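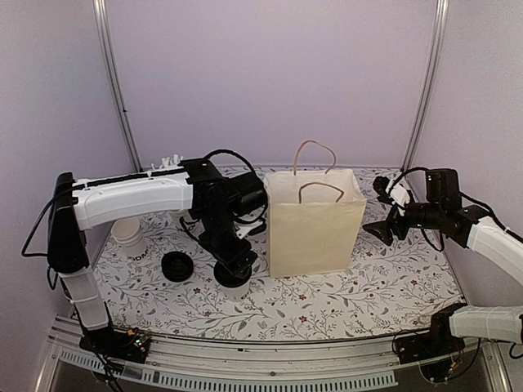
When I started to sell coffee from my kitchen window in Bloxham, I thought the coffee would be the difficult part. I had practiced it for years. The difficult part was the packing, and I want to write down what I learned about it, in case another person is also beginning.

I open at seven in the morning and most people want to carry their drinks away. One drink is easy, you give it in the hand. But from the offices on the Evside road they send one person for everybody, and this person needs a bag. In my first month I lost two lattes in one bag, and the customer had them on her shoes. She was very kind. I was not kind to myself that evening.

So I will begin with the lid. I used to push it down in the middle with my palm, because it is quick. This is wrong. The middle is the weakest place, and the edge can stay open on one side and you will not see it. Now I put the lid on, press with my thumbs at the side nearest to me, and go around with both hands until they meet at the back. Then I lift the cup a little and tip it over the sink. If there is a drop, I take the lid off and do it again. If there is a second drop, I take another lid.

I also check that lid and cup are from the same family. I once bought 20 sleeves of lids from a different supplier than my cups, a very good price, and they fitted almost. Almost is a terrible word for a lid. My sister-in-law uses them now under her flower pots.

The next thing is the order of work. I open the bag first, before I make any drink. It sounds too simple to write, but a new paper bag is flat and stubborn, and with a hot cup in one hand you cannot open it well. I put my fist inside and push the bottom until the corners come out. After that the bag stands by itself and waits.
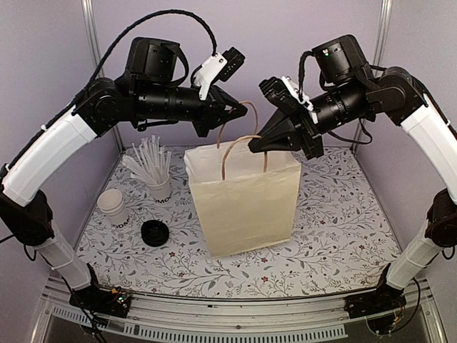
Photo: Pluvitz

A bag with twisted handles is my favorite for drinks. The flat handles are cheaper, but they lie down into the bag and you must fish them out when the cups are already inside. The twisted ones keep their shape better. I hold one handle to the side with my left hand and lower the cup with my right, straight down, slowly. I do not drop it the last bit, even when there are people waiting.

I like to have everything within one arm's length. Cups in a stack, lids near the cups, straws standing in a cup of their own. I bought a proper straw holder from Grilley, with a spring, and it was a mistake. It gave me 5 straws or none. A paper cup does the same work, and when it becomes dirty I take a new one. I use only wrapped straws, so I can put them in the bag next to the drinks without worry.

Four cups in one bag is my limit now. I cut a piece of cardboard for the bottom and fold the napkins between the cups, so they do not travel from one side to the other. For a bigger order I make two bags, and I say it to the customer before, so he does not think he has paid for something more. The biggest order until now was 12 iced teas in August, for a school. I made three bags and carried one of them to the car myself.

There is still one problem I did not solve – the receipt. If I put it in the bag it gets wet from the cold drinks, if I staple it to the bag the paper tears near the handle. At the moment I give it in the hand and most people leave it on my window. If you have a better way, please write it to me in the comments.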